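**Ticket 57: foam die, color of the four side, and desk seam**
Opened Mar 1, 2019, Custhorpe office, status: open

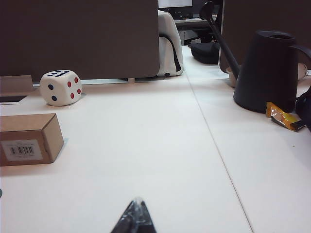
We ordered the large foam dice from Totik for the counting games in July, and I have two questions before we order more. The first is about color. The catalog page says "all pips black", but on the die we received the side with four has red pips, while the six and the two have black ones. I would like to know if this is a mistake in the printing or if the page is old. For the games it matters a little, because in one of them red means "miss a turn".

**What I tried**

- Compared with the order paper. It says only "foam die, large, white". No word about the pips.
- Wiped the red pips with a damp cloth. No color came off.
- Rolled it 10 times on the white desk. It rolls well, but two times it stopped at the seam between the desk parts and leaned a little. On the carpet it did not happen.

**Second question**

The seam. I think one desk part is higher than the other by 2 mm. I turned the foot under the desk until it was better, but after one day it was the same again. Are these feet from Dureck, or did Obi change them when the desks were moved? I could not find a name on them.

**Update**

Totik answered by email. They say red for the four is normal in this series and the page will be corrected. They offer to exchange, but I prefer to keep it. I will change the rule of the game and use the one instead of red.

The order for the other dice can go out. Please leave this ticket open for the desk foot.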